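FOR IMMEDIATE RELEASE

Polbridge Shared Workshop opens its tabletop robot arm project to the public

POLBRIDGE, February 16, 2021 – The Polbridge Shared Workshop today released the plans, parts list and control software for Satti, a small robot arm built by its members for picking up and sorting light objects on a table. The files are free to download and may be copied, changed and used for any purpose, including teaching.

Satti was designed for people who work at a kitchen table or a rented bench. It clamps to the edge of a tabletop, runs from a single power supply, and can be put together with hand tools and a 3D printer. The full parts list has 194 entries, counting every screw and washer. Most of the metal parts are standard sizes that a hardware store will carry. The printed parts fit on a small printer bed, and the longest of them, the forearm shell, prints overnight.

The arm has a two-finger gripper and a small camera mounted at the wrist. The wrist camera replaced an earlier one that stood on a pole beside the table. With the pole camera, the arm often blocked its own view just as the gripper closed. The new mount moves with the hand and looks down at the work. The bracket is printed in one piece and can be swapped for a different camera by changing two dimensions in the drawing.

The control software, called Ullasar, runs on an ordinary laptop. It records what the wrist camera sees together with the position of each joint, and it can play a recorded motion back at a slower or faster speed. Members have used it to save 2,868 short recordings of the arm at work, and these are part of the release. They include the failed attempts, which have been left in and labeled as failed.

Much of the recent work has been on small, clear pieces. Opaque blocks and bottle caps gave the camera little trouble. Transparent pieces take on the color of whatever is behind them, and their highlights move when the wrist moves. The build notes cover this in some detail, including the lamp positions that were tried, the effect of different bowls, and the gripper pads that were tested. Soft silicone pads cut from a baking mat held the pieces best and are now the standard part.

The table layout used for this work is simple. Blue painter's tape is laid across a plain gray-brown top to divide it into regions of different sizes, and a bowl of clear pieces is set down in one of them. The software treats the tape lines as borders. Tape was chosen over paint or printed mats so that the layout can be changed in a few minutes between runs. It does scuff and lift with use, and the notes advise replacing it when the edges get too ragged for the camera to follow.

Otular, a local supplier of small motors and gear sets, provided motors for the first two arms at cost. The company has no ownership of the design, and the parts list gives substitutes for each motor.

The first version of Satti was started in September after several members found they were each building a similar arm alone. They agreed on one shoulder joint and one set of bolt holes, and went from there. The base has been redrawn since then. The original was too light and tipped forward when the arm was fully stretched out. The current base uses a steel plate and a wider clamp, and it has held steady on every table tried so far, with the exception of a folding one.

Satti is meant for light loads. It should not be used to lift glassware, hot items or anything with a blade. The motors are strong enough to pinch a finger, and the build guide asks that a stop switch be wired in before the arm is powered for the first time. Children should use the arm only with an adult at the bench.

The release contains:

Drawings and print files for all printed parts
The parts list, with substitutes
The wiring diagram for the arm, wrist camera and stop switch
Ullasar, with an installation guide
The recordings and their labels
Build notes, covering both the parts that worked and the ones that were dropped

Anyone who builds a Satti is invited to send back corrections. The workshop is most interested in reports from builders using other printers, other cameras or other table surfaces, especially dark or shiny ones. A revised set of drawings will follow once enough of these have come in.

The workshop holds an open bench evening each week – check the calendar on its website before coming, as the number of people allowed in the room is limited. Visitors can see an arm running and bring their own parts for help with assembly. There is no charge, and membership is not required. Printed part sets are available at the bench for the cost of the plastic.

Press questions, requests for larger pictures and requests to visit may be sent through the contact form on the workshop's website.
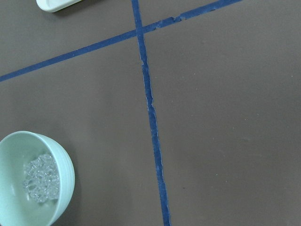
Photo: Polbridge Shared Workshop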